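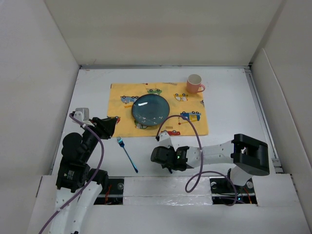

A placemat makes a claim about where dinner is supposed to happen, and my project for Household Design at Felcombe was to find out whether people believe it. I went in thinking they would. A rectangle of cloth is a fairly blunt instruction: things go on me. The yellow one with the cartoon cars has room for a full setting, and yet the fork is lying on the bare white tabletop below it, at a slant, while the plate has the middle of the cloth more or less to itself and the pink mug has worked its way into the upper right corner and over the edge. My proposal called a layout like that an "error." By the second week I was calling it "a variant," and by the fourth I was eating that way myself.

# Stay on the Mat: Where a Place Setting Goes When It Is Left to People

**Edgardo Ocampo**
Household Design, final project report

## What I wanted to know

The assignment was to choose an object from daily life and test one thing it is meant to do. Other people in the section chose can openers and umbrellas, objects that either work or don't. I chose placemats. My adviser wrote "what would failure look like?" in the margin of the proposal, and I have come to think of that as the best sentence in it.

My answer, after some rewriting, was two questions:

1. When people set a place for themselves, how much of it ends up on the mat?
2. Does the look of the mat change that?

I expected a busy pattern to make people careless. If there's no obvious center, I figured, nobody is going to look for one. I also expected the mat with the outline of a plate and cutlery printed on it to win by an embarrassing margin, in the way that a coloring book tends to get colored inside the lines.

## Materials

The department gave me a budget of $100, and I spent most of it at Kultar, the discount store out by the bus depot, where tableware is sold by the shelf and matching is your own problem. I ended up with 3 kinds of mat:

- **The plain mat.** An Osero cotton one in gray. It has nothing to say and says it.
- **The outline mat.** White vinyl, with a plate, fork, knife and cup drawn where they ought to go. Meant for small children. The adults I tested it on took it personally.
- **The vehicle mat.** Yellow cloth, printed with cars and vans pointing in no particular direction. It does not lie quite flat, and ironing improved it for one afternoon.

The dishes stayed the same throughout: a round dark teal plate, a pink mug, a blue metallic fork. I picked them to stand out against all of the mats in my notes and sketches. I'm told they look like the contents of three different kitchens, which I would argue is how most people in a dorm eat.

I left out knives. Early on I had included one, and everyone put it wherever the fork wasn't, which told me nothing and meant more washing up.

## Method

My subjects were 7 people from my floor of Beddoe Hall, recruited with toast. Over the course of April I recorded 60 breakfasts, twenty on each kind of mat. The rules were short:

- The mat was already down when the person came to the table.
- The plate, mug and fork were in a stack at the end of the counter.
- I asked the person to "set your place" and then tried to look interested in the toaster.

Once they had finished, and before any food arrived, I marked where each item was on a paper grid. I used four labels: *on*, *over the edge*, *off*, and *traveling*. The last was for things that hadn't been put down, usually mugs.

I should admit that "over the edge" took up more of my time than any other part of the project. Is a mug over the edge if only the handle is? (I decided no.) What about a plate with its rim past the cloth but its foot on it? (Yes.) There is a page of my notebook dealing only with handles, and I don't plan to submit it.

## What happened

### The plate

The plate goes down first. I had not planned to record the order, but after a few mornings it was so regular that I added a column. People took the plate from the stack, put it somewhere near the middle of the mat, and gave it a small turn, even though a round plate has no front. I saw that turn on all the mats. When I asked one person what the turn was for, she said, "What turn?"

The plate was also the item most likely to be moved later. Once the mug was down, it would get shuffled over to make room, sometimes well to the side. The vehicle mat seemed to encourage it. On the gray mat people moved the plate and then moved it back. On the yellow one they moved it and left it.

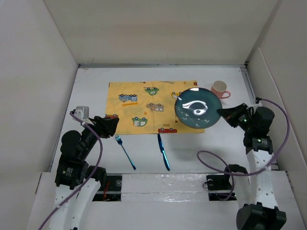 *Fig. 2. Plate over the right-hand part of the vehicle mat and out past its edge, mug behind and to the right. Most of the printed cars are in the clear.*

I like Figure 2 as an illustration of how little the cloth insists. The left half of the mat is open, with a blue truck and an orange ladder on show, and the plate is out over the bare white on the other side. If the mat were really the boss of the table, the plate would be centered and the ladder would be under it.

### The mug

Nearly everyone treated the mug as a neighbor of the mat, not a resident. It went to the upper right, or beyond it, with the handle out to the right. The one left-handed person in the group did the mirror image on the plain mat and then, on the outline mat, obediently put the mug on the printed circle at the right, reached across herself for it all through breakfast, and complained.

She was the only person who followed the outline every time. I had predicted it would be everybody.

### The fork

The fork is the item people care about least. It got dropped into whatever space was left, and with a plate in the middle of the mat that space was often the table itself. Below the mat was more common than I would have guessed. It's close to the hand, and a person who is about to pick something up again in half a minute doesn't feel much need to park it straight.

On the outline mat the fork was on its printed spot more often than not, but frequently upside down from the drawing, which I took as a protest.

## Does the pattern matter?

A little, and the wrong way around from my guess. The vehicle mat didn't make people careless so much as selective. Several of them avoided covering a car they liked. One subject slid his plate over to uncover the green one and, when I asked about it, said he "wasn't going to put eggs on him." I have no label on my grid for that.

The outline mat worked for the fork and almost nothing else. People put the plate in the printed circle, saw that our plate was a different size from the drawing, and seemed to lose respect for the whole thing.

The plain mat gave the tidiest results. I find this disappointing, as it was the one I had the least to write about.

## Problems

The same seven people ate on all the mats, and by the later breakfasts they knew exactly what I was looking at. One began placing his fork somewhere new every morning and announcing it. I kept those mornings in the tally, with a mark beside them, and the pattern is much the same if they're taken out.

The vehicle mat was washed more than the others (jam) and came back softer each time, so I can't rule out that I was testing a slightly different object by the end. The vinyl one just needed a wipe, and for the convenience of future students I recommend vinyl, although it sticks to your forearms.

I also never tested two places side by side. Somebody's mug in somebody else's upper left corner is clearly the real problem in this field.

## If I did it again

I'd drop the outline mat, add a round one, and record where things are at the *end* of the meal. Settings made on purpose turn out neater than anything I saw once people had been eating for a while, and the end state may be what a mat is truly for. My grid sheets stop before the toast, so all I have for that stage is a note in my own handwriting that reads "crumbs: everywhere, esp. van."

The grid sheets and the tally are in the appendix. The mats are in the Beddoe kitchen, second drawer, and the yellow one needs ironing.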